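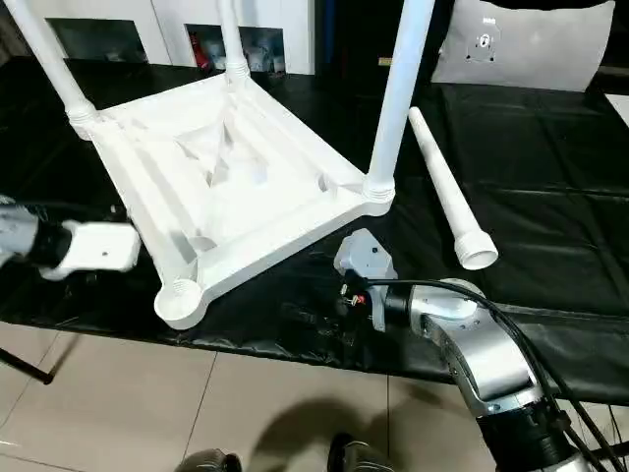
Vesholm Web Services
Posted Friday by the Site Performance Desk

1/ Vesholm has completed its September review of page speed across customer storefronts. This thread sets out the main findings and the changes that will apply to hosted shops.

2/ The review covered 1,974 product pages. Each page was loaded on a mid-range phone over a mobile connection, once with an empty cache and once as a returning visit.

3/ Image weight remains the leading cause of slow first loads. Many shops upload photographs at full camera size and leave the browser to shrink them. The visitor still downloads the whole file.

4/ Beginning with the next release, the Grundwood theme will create smaller copies of every product photograph at upload. Existing photographs will be processed overnight in batches of 100 shops. Shop owners do not need to take any action.
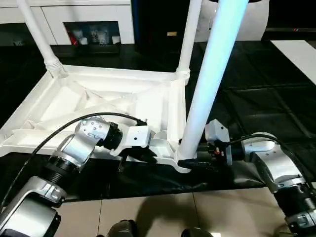

5/ Third-party scripts were the second cause. Chat boxes, review badges and visitor counters were often loaded before the product title. One shop in the review carried 40 such scripts, several of them left over from campaigns that had ended.

6/ Owners are asked to open the Scripts page in their account and remove any entry they do not recognize or no longer use. A removed entry can be restored for 75 days.

7/ Shops using the Cliko checkout button should update to the current version. Older versions hold up the page while the button loads. The update does not affect saved orders or payment settings.

8/ Speed scores may move up and down between tests of the same page. We recommend testing at the same time of day and comparing several results before making changes.

9/ Agencies that manage shops through Sithole will receive a separate notice, as their release follows a different schedule.

10/ Questions about an individual shop should be sent through the support form in the account. Please include the address of the page concerned. Replies to this thread are not monitored.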